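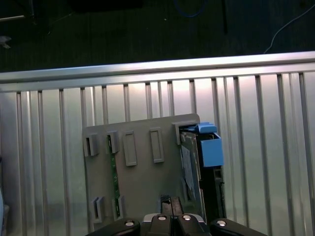
A grey plastic mounting panel with moulded clips, and a module with a blue handle fitted at the upper right.

Mounting panel (electronics)

A mounting panel is a sheet, plastic or metal, that holds circuit boards and modules in place inside a bigger piece of kit. I've been writing up bits of hardware for this wiki for a while now and I'm fonder of these than I probably should be! Some people call them carriers or backing plates, and at Dikent, where I first learned to fit them, they were just "the greys" (even the black ones).

Clips and frames

Most of the plastic sort are moulded in one go, so the clips are part of the sheet and there's nothing to lose down the back of the bench. An open clip has a slot that a board edge slides into. A closed frame goes all the way round, and it's stiffer but fussier about what you put in it. The panel in the photo has both kinds, with a narrow green circuit board strip on the left and a module built on a tan board over on the right.

Handles and latches

Modules that come out often tend to get a coloured handle or tab. Blue is common, but don't read too much into it, as makers all have their own ideas – Travberg used green for things you could pull and red for things you couldn't, while the old Zulu racks had it the other way about (I found that out the hard way). The one pictured has a light-blue latch tab and a brighter blue, box-shaped handle, plus a white paper label with very small print.

Fitting

Offer the board up square to the slot and push evenly along its edge. If it sticks, take it out and look for a burr in the plastic. Denden's fitting sheet allowed 3 goes before you binned the clip, and gave a life of 100 insertions for an open clip and nearly 2000 for a closed frame, which always struck me as hopeful. Cold plastic snaps, so in January we left ours indoors for 30 minutes first.

See also: Card guide; Circuit board; Latch; Stand-off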